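Prekov Study Abroad Records – read me first

Hi! I put this data set together because I was tired of copying numbers out of PDFs every time a colleague asked how small colleges handle exchange programs. It covers 122 campuses, nearly all of them teaching colleges with modest budgets, and it's all in plain CSV.

What you get: 2 files. campuses.csv has one row per college (region, enrollment band, whether there's an international office). agreements.csv has one row per partner agreement, with start year, status and the number of students going each way. Join them on campus_id.

I typed a lot of this by hand from annual reports – so yes, there are typos, and please tell me when you find one. Blank means the college didn't report a figure. Zero means they reported zero. Please don't mix those up! 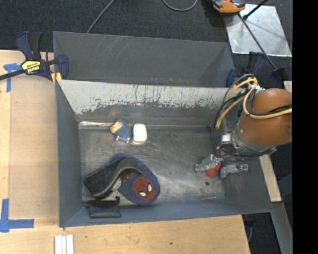 One early user at Gedero wrote that the status column was no help at all, as "active" covered agreements with no student traffic in years. Fair point. I've added a column called last_exchange, and I'd filter on that if you care about real movement of students.

Known gaps: faculty exchanges are missing, and the Rana region has only 10 colleges in it, so go easy on regional averages. Short summer trips are lumped in with semester stays, which I'd love to fix (it's a big job).

Updates go out every February. Free to use for teaching and research, just credit Prekov.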